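Ghazal Amini
14/07/2020

ok thread. how I went from three unread books a year to actualy finishing things again. long, sorry, typing on the train

1/ background: I used to read constantly. then phone. then job. by February I had a pile next to the bed so tall I was using it as a nightstand. lamp on top and everything

2/ tried the usual. reading goal: 300 pages a week. lasted two weeks. hated every page of the second one. started picking books by how thin they were

3/ tried an app too. Tustia. it's fine?? you log pages and it gives you a little streak. but then I was reading for the streak. skimmed a whole chapter standing in the kitchen at 11:50 pm so I wouldn't lose it. couldn't tell you one thing that happened in it

4/ deleted Tustia. felt great for a day. then read nothing for a month

5/ what got me going again was dumb luck. my sister mailed me an old mystery, Wainwright, 855 pages, small print, smells like a basement. no way I was going to "get through" that. so I didn't try. just opened it at lunch
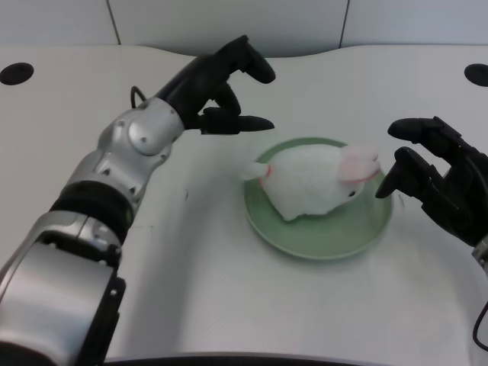 6/ and lunch turned out to be the thing. 20 min. phone in my coat, coat in the other room. sandwich in one hand. the book is heavy enough that it stays open by itself, big plus

7/ Wainwright is slow btw. there's a whole chapter about a canal lock. a man explains the lock to another man who already knows about the lock. I loved it

8/ didn't guess the killer. had it narrowed to the doctor and the doctor's brother and was wrong on both. no spoilers but go back and reread the letter in the first part

9/ ok so rules, people asked last time so here

-- one book at a time at lunch. a second one by the bed is allowed but it has to be a different kind of thing. right now it's a cookbook

-- quit whenever. I used to make myself go to page 100. now if I'm checking how long the chapter is, it goes in the bag for the library

-- no notes. I know some of you love notes. I had a whole color system once. three highlighters. never looked at any of it again

10/ someone's going to say audiobooks. yes! they count! my mom listened to all of Prestari while painting the back bedroom and she remembers more of it than I do, and I read it twice

11/ I just can't do them myself. I drift off. I come back and there's a wedding happening and I don't know whose

12/ re Prestari, since it came up -- start with the second book. I mean it. the first is 80% family tree. you can pick up who everybody is from context and go back later if you care. I never went back

13/ books I've finished at lunch since Wainwright, no particular order:
the ferry one (short stories, half of them great)
a biography of a piano tuner, dry, liked it anyway
Prestari 2, again
a romance set at a tax office which had no right to be that good
Bandik

14/ Bandik deserves its own post. it's a kids book. I don't care. picture book length almost, a goat walks over a mountain to return a hat. cried at my desk. the hat doesn't even fit the guy anymore

15/ which, more people should be reading kids books as adults. they're fast, the sentences are good, something happens on every page. when I'm stuck between big novels I do one or two of these and it kind of resets me

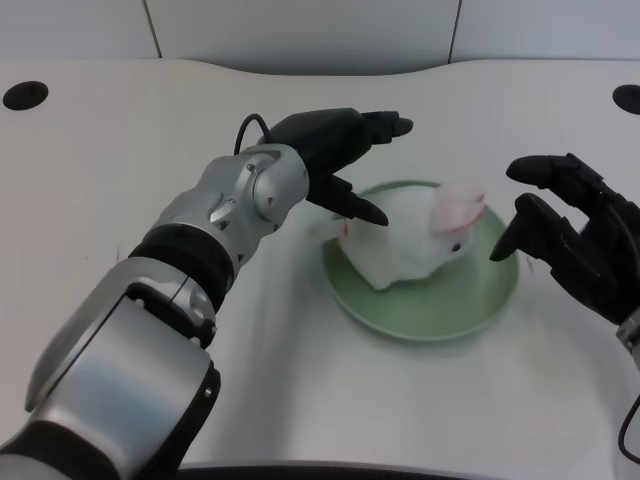

white plush rabbit, green plate

16/ back to it. things that didn't work for me that might for you:

reading before bed. I'm out in 5 minutes with my glasses on. every time

book club. nice people, great snacks, but I turn into a student the second there's a deadline. ended up reading the last third of everything in the car outside

reading in the bath. dropped a library copy in. paid for it. it lives on my radiator now looking like an accordion

17/ the library part is big though, should have put it higher up. holds list. I put everything on hold that sounds even a little good, then it shows up whenever it shows up and it's like somebody else picked it for me. takes all the choosing out

18/ current place in line for the new one by the Wainwright author: I'm behind a LOT of people. not going to buy it. I have waited longer for worse

19/ oh and large print!! nobody told me you can just check those out. my eyes aren't even bad. it's so relaxing. you turn pages constantly, you feel like a genius

20/ couple of answers from replies so I don't do it forty times

-- yes paper mostly. I have an e-reader, it's in a drawer, I think it's charged, I'm not checking

-- no I don't talk to people at lunch anymore, they've adjusted

-- the tax office romance: I can't find the title, had a yellow cover, library took it back. if you know it PLEASE tell me, I want the sequel if theres one

21/ next up is a history of salt that my sister swears by. she also swore by the canal lock so I'm listening to her from now on

22/ my stop. tell me what you're reading, kids books extra welcome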